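## 4. Operating rules for wrist-camera recording on hard surfaces

### 4.1 Scope

The rules in this section apply to manipulation work in which a wrist-mounted camera is the main source of visual data and the work surface is stone, glazed tile or another hard, partly reflective material. They were drafted at the Hesovia site, revised in February after a review by Ajith Amin, and then adopted at Setier with minor changes. They cover three matters: what may enter the near field of the camera, how the surface is accepted before a session, and how contact between a held object and the surface is limited. They don't replace the general safety rules for the cell, which remain in force at all times.

The term "near field" is used for the part of the view taken up by the gripper, its fingers or pads, and the held object. The term "surface field" is used for everything behind it. The distinction matters because the two fields fail in different ways. The near field fails by occlusion; the surface field fails by glare, shadow and texture.

### 4.2 Near-field occlusion

A long object held close to the wrist can cover the center of the view at the moment when the surface behind it is most needed. Earlier practice at both sites was to reject any recording in which the held object crossed the image center. This proved too strict. It removed most recordings of blocks, boxes and bars, and it left a set biased toward small parts.

The present rule allows the object to cross the center on two conditions. First, the far end of the object must be visible, so that its position relative to the surface can be judged. Second, the surface must be visible on both sides of the object. Figure 3 meets both conditions: the far end of the pale green block lies clear against the veined marble, and stone can be seen to its left and right. 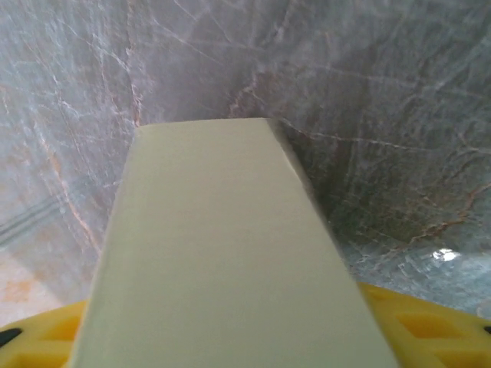

Does an object that hides the center of the view have to be regripped before recording?
Regripping is required only if the far end is out of view or the surface is hidden on one side; otherwise the recording proceeds and the occlusion is noted in the session log.

**Figure 3.** Near-field occlusion by a block, as seen from the wrist camera. The narrow side face at the upper right of the block is darker than the broad top face.

The side face deserves a short comment. Where two faces of an object can be told apart by shade, an annotator can place the shared edge by eye. Where they can't, the edge has to be inferred from the outline, and the two annotators in our checks disagreed more often. We therefore ask operators to prefer a light position that separates the faces, even if this makes the surface less even in tone.

Yellow or other strongly colored parts near the bottom of the view are permitted. They must keep the same color for the full length of a session. Swapping a part of one color for a part of another is treated as a change of hardware and starts a new session.

### 4.3 Surface acceptance

Natural stone is a difficult background. Veins form long thin lines that can be taken for object edges, and their color may vary over a short distance. In Figure 3 both white and rust-brown veins are present, and a reddish-brown cluster runs close behind the end of the block. An edge detector tuned on plain tabletops will respond to all of them.

We don't recommend covering the stone. A mat makes the problem easier but gives data that carry over poorly to kitchens and washrooms, where such surfaces are common. The surface is accepted if the following checks pass:

- With the gripper empty and parked, the camera view holds no clipped area larger than the limit set in the cell file.
- The lamp positions match those in the cell file. Lamps are not moved during a session.
- The stone has been wiped with a dry cloth and shows no smears under oblique light.
- The veining map for the surface is on file. If the stone has been turned or replaced, a new map is made.

Small glare spots are tolerated. The bright spot on the right side of the marble in Figure 3 is of the kind that the rule permits, as it lies well away from the end of the block. A spot that touches the outline of the held object isn't permitted, and the operator should change the approach angle before trying the lamps.

Shadow is handled in the same way. Uneven tone across the surface, such as the darker right half in the figure, is acceptable. Automatic exposure must be locked before the first recording - otherwise the camera will brighten or darken the whole view as the pale block moves through it, and the tone of the stone can no longer be compared from one recording to the next.

### 4.4 Contact limits

Stone doesn't yield. A rigid block pressed against it passes nearly all of the load back to the fingers, and a small error in the height estimate can produce a large force. The rules set a reduced speed whenever the far end of the held object is inside the contact zone, as defined for each cell. The operator may lower this speed but may not raise it.

The height of the surface is measured by touch at the start of every session with the probe supplied by Olaniyan. Visual height estimates aren't accepted for this purpose on veined stone. In trials led by Deepika D'Souza, the estimate drifted when the camera passed over dense veining, and the drift wasn't flagged by the confidence score.

If contact occurs outside the planned zone, the arm is stopped and the object is released by hand. The recording is kept and marked. Deleting such recordings was common in the first months and made the contact rate look lower than it was.

### 4.5 Application of the rules

The rules were applied to 4000 recordings from the two sites. Of these, 103 were rejected: most for a hidden far end, the rest for glare touching the object outline or for unlocked exposure. No recording was rejected for veining alone. Session logs were kept in Hivow, which stores the cell file and the veining map with each recording, so that a later reader can check a rejection without access to the cell.

Two points remain open. The far-end condition is judged by eye and isn't yet tied to a measured visible length. The limit on clipped area was set for polished stone and appears too generous for honed finishes, where glare is broader and its border harder to place. Both are under review at Setier, and the limit for honed stone will be set separately in the next revision of the cell file.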